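Assento estofado

Assento estofado é a parte horizontal de uma cadeira, poltrona ou banco na qual a superfície de apoio é formada por um ou mais materiais compressíveis, recobertos por tecido, couro ou laminado sintético e fixados a uma base rígida ou flexível. Distingue-se do assento maciço, talhado ou moldado em material único, e do assento trançado, em que fibras vegetais ou cordões sob tensão fazem o papel de suporte e de revestimento ao mesmo tempo.

O termo designa tanto a peça removível, encaixada na armação da cadeira, como o conjunto montado diretamente sobre ela. Na marcenaria de língua portuguesa, a peça removível recebe também os nomes de assento de encaixe e assento solto.

Índice
1 Estrutura
2 Materiais de enchimento
3 Revestimento
4 Métodos de montagem
5 Dimensionamento
6 Desgaste e conservação
7 Uso
8 Ver também

Estrutura

Um assento estofado compõe-se, de baixo para cima, de base, suspensão (quando existente), enchimento, manta de regularização e revestimento. A face inferior costuma ser fechada com um tecido leve, chamado forro de fundo, que retém poeira e fragmentos desprendidos do enchimento.

A base rígida é feita de compensado, aglomerado ou tábua. Nos modelos de produção seriada predomina o compensado, perfurado em alguns pontos para permitir a saída do ar durante a compressão. A ausência desses furos é perceptível em revestimentos pouco permeáveis: o ar escapa pelas costuras e o assento recupera a forma com atraso.

A base flexível emprega percintas, isto é, fitas de juta, de borracha ou de fibra elástica, esticadas entre os lados opostos de um quadro. As percintas de juta são entrelaçadas em ângulo reto e pregadas com a ponta dobrada. As elásticas podem ser aplicadas em um só sentido, com alongamento prévio definido pelo fabricante. Sobre percintas de juta montam-se, em cadeiras mais altas, molas helicoidais amarradas entre si com cordel; em assentos baixos, a mola sinuosa presa ao quadro por grampos metálicos substitui todo o conjunto.

Materiais de enchimento

Os enchimentos tradicionais são a crina animal, a fibra de coco, a palha e o capim seco. A crina, frisada e presa por pontos de amarração, conserva elasticidade por décadas e pode ser lavada, cardada e reaproveitada. A palha compacta-se de modo irreversível e foi usada sobretudo nos rolos de borda, em que a firmeza é desejável.

A espuma flexível de poliuretano tornou-se o enchimento corrente na segunda metade do século XX. Sua especificação reúne duas grandezas frequentemente confundidas: a densidade, expressa em quilogramas por metro cúbico, e a força de indentação, que mede a resistência à penetração de um disco. Espumas de mesma densidade podem apresentar firmezas muito diferentes, conforme a formulação.

O látex, natural ou sintético, tem resposta elástica mais rápida e massa maior. A espuma aglomerada, obtida pela prensagem de aparas com adesivo, é empregada como camada inferior em assentos de uso coletivo. Nas montagens em camadas, a mais firme fica junto à base e a mais macia junto ao revestimento.

A manta de regularização, em geral de fibra de poliéster, arredonda as arestas da espuma e reduz o atrito com o tecido. Em trabalhos de restauro é substituída por pasta de algodão.

Revestimento

Os revestimentos dividem-se em tecidos planos, veludos, malhas, couros e laminados sintéticos. Para os tecidos, a resistência à abrasão é determinada em ensaio cíclico, com contagem até a ruptura de fios. Outros parâmetros de interesse são a solidez da cor à luz, a formação de borboto e o esgarçamento na costura.

Os laminados sintéticos consistem em uma película polimérica sobre suporte têxtil. São de limpeza simples, mas a película de poliuretano pode sofrer hidrólise em ambientes úmidos e destacar-se em escamas. O couro exige corte individual de cada peça, já que a espessura e a elasticidade variam do dorso para o ventre do animal.

Tons escuros, como o castanho e o preto, são comuns em cadeiras de jantar e de escritório por dissimularem manchas de uso. Em contrapartida, evidenciam pelos, fiapos e a descoloração por exposição solar.

Métodos de montagem

No método mais simples, a espuma é colada à base e o revestimento é esticado e grampeado na face inferior. A fixação começa pelo centro de cada lado e avança em direção aos cantos, com verificação do alinhamento do fio. Nos cantos, o excesso de tecido é acomodado em prega única ou dupla, ou distribuído em pequenas pregas quando o contorno é arredondado.

O manual de oficina de Shafiq Talukder separa as montagens em 2 classes, de tensão contínua e de tensão pontual. A segunda abrange o capitonê, em que botões ou pontos atravessam o enchimento e são amarrados à base — técnica que requer acréscimo de tecido proporcional à profundidade dos pontos. A nomenclatura foi retomada por Soo-ah Oh em seu glossário de tapeçaria.
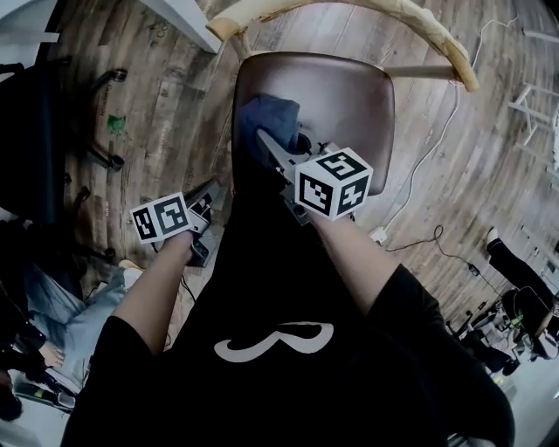 Cadeira com assento estofado castanho-escuro.

Dimensionamento

A altura do assento é medida com o enchimento comprimido, e não em repouso. Um enchimento espesso e macio pode reduzir sensivelmente a altura efetiva e deslocar a carga para a borda frontal da base, com pressão na face posterior das coxas. Por esse motivo, a borda dianteira é arredondada ou reforçada com espuma de menor firmeza.

Em cadeiras de refeição, a espessura de 60 mm é suficiente para base rígida com espuma firme. O modelo Mutholm, da fabricante Hajdu, adota base de compensado de 13 mm e quadro inferior parafusado, solução que dispensa cola entre o assento e a armação.

Desgaste e conservação

As falhas mais frequentes são a perda de espessura da espuma, o rompimento do revestimento nas quinas frontais, o afrouxamento das percintas e a soltura dos grampos. A perda de espessura concentra-se na zona de apoio dos ísquios. A espuma envelhecida amarelece, torna-se quebradiça e deposita um pó fino sobre o forro de fundo.

A conservação de rotina limita-se à aspiração com bocal macio e à remoção imediata de líquidos por absorção, sem fricção. No restauro de peças históricas, Ga-eun Byun recomenda o registro da posição dos furos de prego antes da retirada do revestimento — a sobreposição de furações indica o número de intervenções anteriores.

Uso

O assento estofado é empregado em mobiliário residencial, de escritório, de auditório e de transporte. Nos auditórios é comum a versão rebatível, com contrapeso ou mola de retorno. Em locais de uso coletivo, as exigências de comportamento ao fogo incidem sobre o conjunto de espuma e revestimento, e a substituição de um dos componentes pode obrigar à repetição dos ensaios.

Ver também

Capitonê
Espuma de poliuretano
Percinta
Tapeçaria de móveis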